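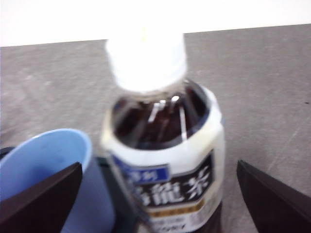
4. Teaching the pouring task by remote control

This section tells how to record a pouring demonstration with the Warkia hand controller. Before you start, finish the arm calibration in Section 3. If the calibration is older than one week, repeat it.

One person moves the arm (the operator) and one person stays near the stop button (the helper). Please do not record alone.

4.1 Preparing the table

1. Put the black tray in the middle of the work surface, with its long side parallel to the wall.

2. Stand the two blue cups on the tray, one on the left half and one on the right half. Leave a gap between them so that an open finger can pass.

3. Place one tea bottle at each end of the tray. The bottles stand on the table and not on the tray.

4. Turn each bottle until the large characters on the label can be read by the table camera. In later recordings you may turn them differently, but the first 13 recordings must be done in this way.

5. Open the camera window in Teltach and check that both bottles and both cups are fully visible.
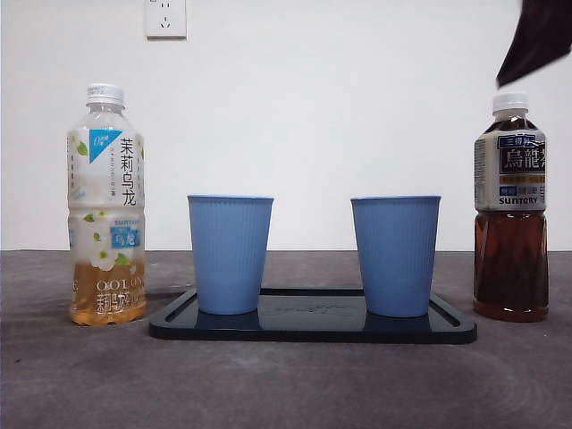
Bottles and cups

The task file has two bottle names, "jasmine" for the left one and "oolong" for the right one. Do not exchange the sides in the middle of a session. The software does not read the labels, it only keeps the name which you have given to each side.

For practice of reaching and gripping, keep the caps closed. For a real pour, the helper opens the bottle by hand before the recording begins. The arm is not able to turn a cap.

Note: The cups are light and they fall easily when a finger touches the rim. If a cup falls, stop the recording and delete it. Do not correct the cup by hand while the red lamp is on.

4.2 Recording a demonstration

1. Hold the controller in a comfortable position and press the side key once. The arm now follows your hand.

2. Open the fingers completely before you go near the bottle.

3. Bring the gripper to the bottle slowly, with one finger on each side. Look at the wrist camera view. The bottle should be between the two fingers before you close them.

4. Check the space on the cup side. When the bottle is near a cup, the finger can come in front of the cup and push it. In this case go back, and come again from a different angle.

5. Close the fingers until the force value shows 72. A higher value can press the plastic and the tea will rise in the neck.

6. Lift the bottle, move it over the nearest cup and tilt it. Small movements of the wrist give the best result.

7. Return the bottle to its place, open the fingers and move the arm up. Press the side key again to finish.

CAUTION: Keep your hands away from the tray while the arm follows the controller. If the screen shows error 102, the connection was lost and the arm will hold its position. The helper must press the stop button before anybody touches the bottle.

4.3 After the recording

Play the recording one time at normal speed. Keep it if the grip, the pour and the return are all clear in both camera views. Pauses longer than a few seconds should be cut with the Trim key.

Wipe the tray before the next recording. Drops on the black surface make bright points in the camera view.

Questions about this section: Csaba Magyar or Leidy Puma, Teltach user support, extension 2718 | © Teltach | Back to top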